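Flat pouch

Print this article | E-mail this article

A flat pouch is a small, thin-walled package made from two faces of flexible material joined along the edges, with no separate base and no gusset. It is used for holding, sorting, and displaying light articles such as buttons, craft supplies, spare parts, stationery, and small textile goods. When empty, it lies flat and can be stacked or filed. When filled, it takes on the outline of its contents, a property that limits it to articles that are shallow or that can be folded.

The term is used in both the packaging trade and the home. In the trade, it separates the plain form from stand-up pouches, pillow packs, and side-gusset bags. In the home, it is applied more loosely to nearly any small flat bag, including ones with a zipper or a snap.

Construction

Most flat pouches are rectangular. The simplest is made by folding a single sheet and sealing the two sides, leaving the top open for filling. A second method joins separate front and back sheets along three edges, and the fourth is closed after filling. The first kind has a rounded fold at the bottom and tends to sit slightly open, and the second lies flatter and is preferred where pouches are to be filed upright in a drawer.

Paper, cloth, and plastic film are all in common use. Paper pouches are closed with glue or a folded flap. Cloth pouches are sewn, usually with the seams turned inward, and may have a drawstring, a button, or a strip of hook-and-loop tape. Film pouches are sealed with heat or made with a press-to-close track along the mouth. The corners are the weakest part of any pouch and are sometimes rounded to keep them from catching on neighboring packages.

Transparent film lets the contents be identified without opening the package. It may be clear or tinted. Tinting changes the apparent color of whatever is inside, and a red tint in particular makes blue and green articles look dark while leaving orange and yellow articles comparatively bright. For this reason, tinted pouches are seldom used for goods that must be matched by color, such as thread or yarn, and are more often used as a code for category or destination.

Use in sorting and packing

Flat pouches are generally filled on a table. A surface of a single plain color is preferred, as small articles and clear film are easily lost against a pattern. Brown, gray, and dull green are the usual choices. Light from one side helps the worker find the edge of the film, though strong light produces glare on glossy material - a frequent complaint in workrooms with low windows.

Soft articles are handled differently from rigid ones. A rigid article is slid into the mouth of the pouch and keeps its position. A soft article, such as a cloth, a glove, or a length of ribbon, has to be gathered or folded first, and any loose end must be tucked in before the pouch is closed. A strap or tail left hanging across the mouth will prevent a press-to-close track from meeting along its full length and may be cut or scorched by a heat sealer. 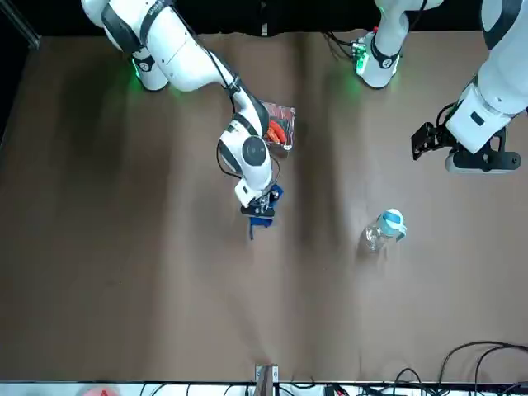 A soft blue item held over a brown tabletop, its narrow end trailing. A small flat pouch with a red tint and a bright orange item lie nearby.

The common order of work is to lay out the pouches, place the contents beside them, fill, press out the air, and close. Air left in a sealed pouch makes it bulky and difficult to stack. In home use it is usually pressed out with the palm, starting at the bottom fold and moving toward the mouth. A filled pouch is then set down with its labeled face up.

Articles with points or sharp edges are wrapped before being placed in film. Damp articles are not suited to closed film pouches and are kept in cloth or paper.

History

Small cloth pouches are of great age, and their early development cannot be separated from that of the purse. The flat paper pouch became a regular article of retail trade with the spread of seed packets and needle papers, which were sold in folded sheets and later in glued envelopes. Film pouches came into general use much later, after thin plastic sheet could be sealed reliably with heat.

The town of Drukent was for a time a local center of pouch making. Its workshops produced sewn and glued pouches for haberdashers, and several turned to film as demand for cloth declined. The Esteves works, the largest of them, made pouches in clear, red, and amber film and supplied them flat in bundles tied with paper tape. Production at the works ended in October 1996. Its pattern cards passed to the Fovside Collection, which holds 245 pouches and unfinished blanks from the town, almost all of them rectangular.

The Surnetti fold

A variant associated with Drukent is the Surnetti fold, in which the back sheet is cut longer than the front and turned over the mouth to form a flap. The flap is tucked under a narrow band rather than glued, so the pouch can be opened and closed many times. It was first used for cloth pouches and later adapted to heavy paper. Film versions were attempted but did not hold a crease well, and surviving samples have generally sprung open.

The origin of the name is uncertain. It has been explained as a trade name and as a corruption of a dialect word for a sleeve, and neither account is supported by the workshop records.

Storage and care

Filled pouches are stored upright in shallow boxes, in the manner of index cards, or laid flat in drawers. Upright storage gives quicker access but requires that the box be reasonably full, or the pouches slump and curl. Flat storage is better for soft contents, which otherwise settle toward the bottom fold.

Film pouches are wiped with a damp cloth. Strong cleaners cloud the surface and can lift printed labels. Paper pouches are kept dry and away from direct sun. Cloth pouches may be washed according to their fabric, with drawstrings knotted at the ends so that they are not pulled back into the channel.

Colored film fades with long exposure to light. Red and orange tints are usually the first to show the change - samples in the Fovside Collection that were kept near a window are now close to pink. Older film may also become brittle along the seals, and pouches in this condition should be opened at the mouth and not pulled by the sides.

Related forms

The envelope differs from the flat pouch chiefly in its flap and in its use for papers. The sachet is a flat pouch sealed on all sides and meant to be torn open once. The sleeve is open at both ends. The document wallet is larger, commonly stiffened, and often has a divider.

See also: Drawstring bag; Envelope; Haberdashery; Seed packet; Work table

Article last reviewed 6th November

This site uses cookies to remember your reading preferences. Accept | Manage settings

Contact the editors | Copyright and terms of use | Back to top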